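Bolell Neighbours Help Board
Kitchen and Home

Where do I put everything on a tiny worktop next to the hob?

Posted by Birthe Vídalín, Thursday, October 22, 2026

Hello all! I moved into a flat in Munonthorpe in February and I love the kitchen to bits, but there is one short run of worktop beside a gas hob and everything I own seems to end up on it. Flowery dinner plates (my favourites, I won't hide them away), mixing bowls, sauces, the lot. The usable stretch is 126 cm long and 600 mm deep, and there's a single wall cupboard that's already full of tins.

What should stay out and what should go? I cook most evenings, mainly stir-fries and steamed fish, so I do want my sauces close by. I'd rather not drill into the tiles as I'm renting.

11 people found this useful

Tove Grímsdóttir

Oh, I love this sort of puzzle! My kitchen is much the same and I've been through every possible arrangement. Get a turntable for the bottles, that's my number one tip. Mine cost next to nothing and it changed how I cook, because the vinegar at the back is now just a quick spin away instead of a rescue mission past the soy sauce.

Put it in the corner furthest from the burners. Then bowls along the back by the tiles, and plates at the front where you can grab them when the food's ready. It looks cheerful too, roses on the plates and shiny steel behind them! 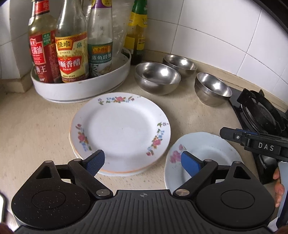

What goes where

Sauces: soy, black vinegar and the steamed fish soy all together on the round tray. Wipe the bottle necks now and then or the tray gets sticky (ask me how I know). I'd only keep out what you use every week, the rest can live in a cupboard.

Steel bowls: nest them if they're different sizes. If you're halfway through prepping, spread them out, then stack them again before you sit down to eat.

Plates: one pile for dinner plates, small ones in their own pile. If you put big on top of small they wobble and it drives me mad. Pretty one on top, obviously!

By the hob: nothing plastic, please, and that includes carrier bags and food bags. Keep a clear gap on that side, I leave 15 cm and wish I had more.

Have fun with it and do tell us how you get on!

Gunnlaugur Kárason

Put the plates in the cupboard and the tins under the bed. Worked for me.

Dale Paquette

Agree with Tove about the turntable, they're brilliant. One thing to add: pick one with a raised lip, as tall glass bottles can slide if you spin it with any enthusiasm, and I do. I also bought a freestanding wire shelf from the Paridia shop, no drilling. Bowls go underneath and plates on top. Measure the height of your tallest pile before you buy, I had to take my first one back.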